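Lilness heated airer, three tiers -- my review

I held out against a heated airer for years and now I could kick myself. We're in a top-floor flat in Lirnbridge with no garden and one sulky radiator in the hall, so from October on there was always something damp hanging off a door. Lena Zieliński upstairs at work swore by hers, and I finally bought the Lilness in July when it dropped to £80.

I love it! It goes up in seconds, the wings lock with a proper click, and it folds flat enough to slide behind the wardrobe. Shirts put on after tea are ready to wear by breakfast, and towels take a bit longer, perhaps until lunchtime if they're the thick ones. Turn things over once before bed and you'll get much better results.

A few grumbles. The bars only warm what touches them, so thick waistbands stay clammy unless you drape a sheet over the whole lot (do this, it makes a huge difference). The flex is short. There's no timer either, though I use a cheap plug-in one and it's been fine. The feet did mark our lino, so I've stuck felt pads on all four.

I had the Baird version before this on loan from my brother-in-law Ewan, and it wobbled like mad when loaded up. This one doesn't budge, even with a wet double duvet cover over the top -- and I've tried it with two.

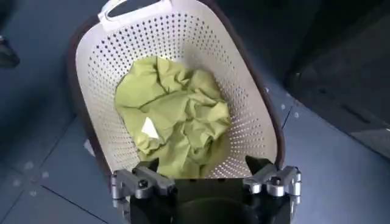
I've since ordered the fitted cover as well, in grey, and I'll add a note once I've had a few weeks of bedding through it.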